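FOR IMMEDIATE RELEASE – February

Nurkuta brings pattern walls and dark marbled floors to Rostby showroom

ROSTBY – Interiors studio Nurkuta opens its new surfaces range to the public this month. White wall panels, black hand-drawn scribble print, dark gray marble-look flooring. 40 wall patterns in all, 68 floor finishes. Samples free to take home, two per household.

The scribble print, sold under the name Lương, started as pen doodles by designer Diệp Phí. Spirals mostly. No two panels line up exactly and they are not meant to.

"People kept asking for plain white and then getting bored of it," said Phí. "So – white, but with something going on. Put it next to a dark floor and it holds up fine."

Also new: the desk corner display, put together by Thắng Ông. Chargers and power strips in loud colors, left out on show instead of stuffed behind a cabinet. Purple, orange, whatever you like. Vistors can try colors against any of the floor samples.

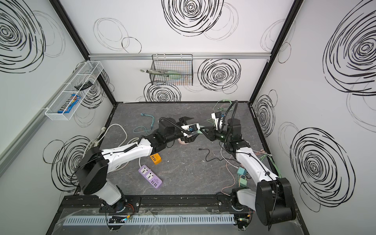 Scribble-print walls with dark gray marbled floor, purple power strip and orange USB charger. Photo: Thịnh Trình

Panels come in packs of four. First 100 orders get free delivery inside Rostby and Fosenham. Fitting is extra, ask at the desk for a quote. Trade accounts welcome, same terms as last year.

Showroom is at 476 Fosenham Road, doors open 10 a.m., parking at the rear. Late opening untill 8 p.m. on launch night, coffee and cake provided.

Press contact: Octavian Ilie, Nurkuta. Sample packs and high-res photos on request.

ENDS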